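Bo-ram Sung
8/27/21

Short thread on moving a small office from paper time sheets to a shared spreadsheet. We did it at Turndale in January and a few people have asked how it went.

We had 154 paper sheets in a binder. Each one covered two weeks for one person. I typed them all in myself over 4 evenings.

First thing I learned is to pick one date format before you start. I didn't, and I had to redo the first two evenings. 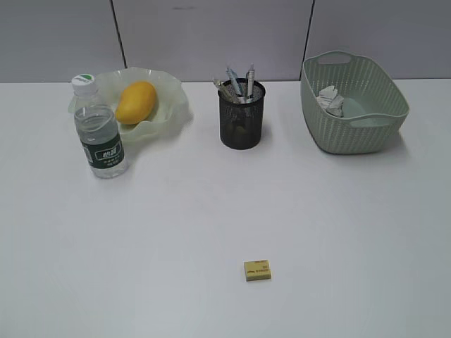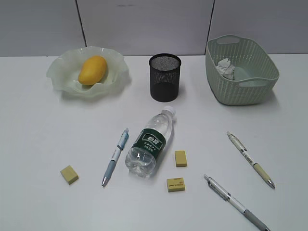
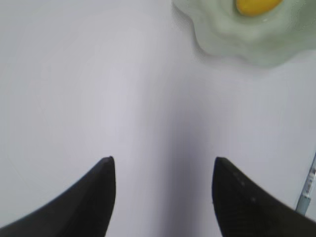

Do you need to type in all the old sheets?

Only the ones payroll might ask about. I did the whole binder and have opened the older half maybe once.

Next, the columns. Name, date, start, end, break, project. Rocío Robles wanted a notes column too. I left it out at first and added it in week two when people began writing notes in the break column.

Lock the header row and the formula cells. Someone will paste over them. In our case it was me.

Project names should come from a dropdown. We had Kimora spelled three ways, and the Palacios job was under the street name for half the month.

Round the same way for everybody. We round to the nearest quarter hour. The Prarnmont crew used to round up to the half hour and they weren't happy about the change, but the totals match the invoices now.

The sheet is set up for 1000 rows. When it gets close I copy it, clear it and start a new one. The old copy goes in a folder with the year on it.

Rocío still prints hers out and signs it. That's fine, as long as the hours are in the sheet by noon on the last day of the pay period.

I'll post the blank version once I take our names out of it.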